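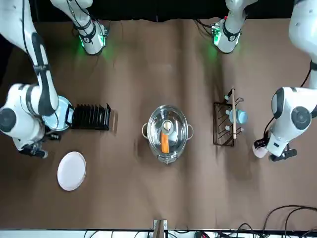 Household Operations II
Handout 8: Draining and Racking of Washed Ware
Instructor: Ans Van Loon
Revised 2007-09-24

8.1 Scope

These notes cover the interval between the final rinse and the cupboard. Washing itself was treated in Handout 7. Cutlery and knives are left to Handout 9. The reading is chapter 4 of the Kodikara course book, less the section on commercial machines.

8.2 Terms

Slot: the gap between two neighboring dividers of a rack.
Pitch: the distance from the center of one divider to the center of the next. Measure it at the base, as light dividers can splay at the top.
Lean: the angle between a racked plate and the vertical.
Contact line: the part of the rim that bears on the rack. Water collects along it and leaves last.
Open rack: a rack of wires or hooks with no slots, used for cups and odd pieces.

8.3 How flat ware drains

A plate set on edge sheds most of its water in the first minute. The remaining film moves slowly toward the contact line and must evaporate there. Two things slow it down: a lean so steep that adjoining plates touch, and a foot ring on the underside that traps water above its lower arc. The second cannot be corrected by placement. Wipe the ring.

Plates laid flat drain poorly whichever way up they are. A plate lying face up holds whatever is in the well, and a plate lying face down seals air under it.

8.4 Loading order

Load the far end of the rack first and work toward yourself. The hand then never passes over ware that is already standing. Large plates go before small ones. Leave an empty slot after any plate with a deep rim -- the rim takes up more than one pitch once the plate leans.

Plates in a row should face the same way where their shape allows it. Opposed plates meet at the rim and chip there.
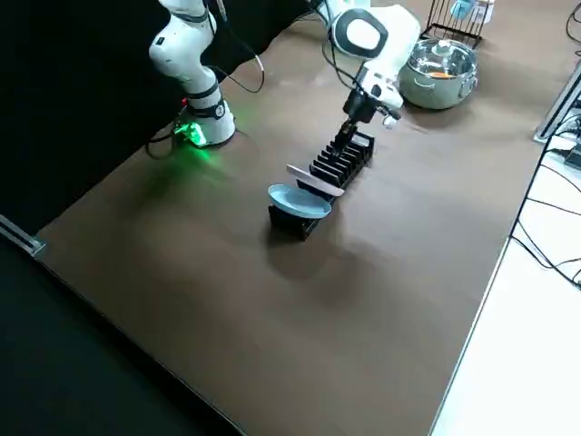
Fig. 8-1. Slotted rack with two plates in the nearer slots. Note the lean of the light blue plate; covered pot standing separately.

8.5 Lids

Lids are the usual source of trouble in a shared rack. A metal pot lid will stand in a slot like a plate, but the handle projects to one side and blocks the next slot. Put lids at the end of the row with the handle outward. If both ends are taken, leave a free slot on the handle side.

Glass lids with a metal rim hold water in the seam between the two materials. Stand them for 20 minutes, turn them a quarter, and stand them again. A lid that is going straight back on its pot should be wiped at the seam first.

8.6 Pots, cups and long pieces

Pots stay out of the slotted rack. Their weight bends light dividers, and side handles catch on whatever stands beside them. Invert a washed pot on a folded cloth with one edge raised. A pot holding food is not part of the draining load and should stand clear of it.

Cups go on the open rack. Those with handles may be hung from hooks if the hooks are capped; bare wire marks the glaze. A wooden rolling pin is wiped, never soaked, and dried lying across the wires so that air reaches the underside.

8.7 Exercise (due at the May practical for part-time students)

Using the Fidis rack in the Wikesgate kitchen, load 8 plates of mixed size. Record pitch, lean and the time at which each contact line is dry to a paper towel. Repeat with alternate slots empty. Enter both runs on the sheet from Kamrul Liyanage and state which slots dried last.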